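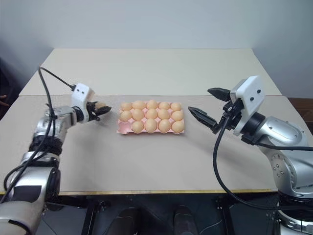
Egg-handling robot clears its test, with conditions

A robotics group at Trostham says its two-armed system can now move eggs in and out of a carton without being programmed for each move. The method, called Revon, learned from 2579 recorded runs in which a person steered the arms by hand. In a trial in February, the group reports, it made 2000 transfers and cracked 51 eggs.

That works out to a failure rate of just over 2.5 percent, which the group's summary calls "near human." It doesn't say which human. There is no comparison with a trained packer, or with the suction cups that packing plants have used for decades at far higher speed.

The setup is also kind to the machine. Trays sit on flat cardboard in front of a plain white wall, and the summary makes no mention of wet shells, dented cartons or a moving belt. The grippers are plain two-finger models, and the group says the arms decide how hard to squeeze from camera views alone. If that holds up, it would be the most interesting claim in the report. It is also the one with the least evidence behind it, a single chart covering 143 of the transfers.

A second lab, in Floltthorpe, tried the method on its own arms and says it got the eggs out of the tray but had trouble putting them back. It gave no numbers.

Trostham plans to release the recordings under the name Tambunan. The code that controls the grip is not part of the release.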